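From: Jalen Halvorsen
To: Bencombe Batch Cooks list
Subject: Re: [batchcooks] Soup in the freezer, bags or tubs?

Morning all,

On 14:20, Bellamy wrote:
> Has anyone got a way of freezing soup that doesn't eat up the
> whole drawer? I made 6 tubs of leek and potato in April and had
> to evict the peas. Also mine went grainy when I thawed it. Is
> that the potato or is it me?

It's the potato! Mine does it every time, and a quick go with the stick blender once it's hot again sorts most of it out. If I'm making a batch just for freezing I leave the potato out altogether and use red lentils, or a tin of butter beans mashed up (my lot can't tell the difference, or they're too polite to say).

As for space - bags, laid flat. I let the soup go properly cold, ladle it in, squeeze the air out and freeze the bags on a baking tray so they come out like slabs. Then they stand up on end like books. I fit some 487 ml in each, which does two of us with bread. Write on the bag BEFORE you fill it, I have had a great many mystery suppers.

Don't put cream in until you reheat. Same goes for pasta, it drinks everything and turns to wallpaper paste.

Brelel asked off list about my squash one: two onions, a big squash roasted with the skin on, a thumb of ginger, stock to cover, and a spoonful of peanut butter at the end. Freezes beautifully and I've had it three months later with no complaints.

Does anybody still have the Buneven dumpling recipe that went round last winter? I've lost mine and I've got a stew waiting for it.

Jalen
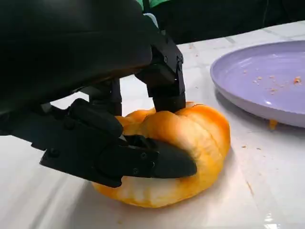

Small orange pumpkin, held from above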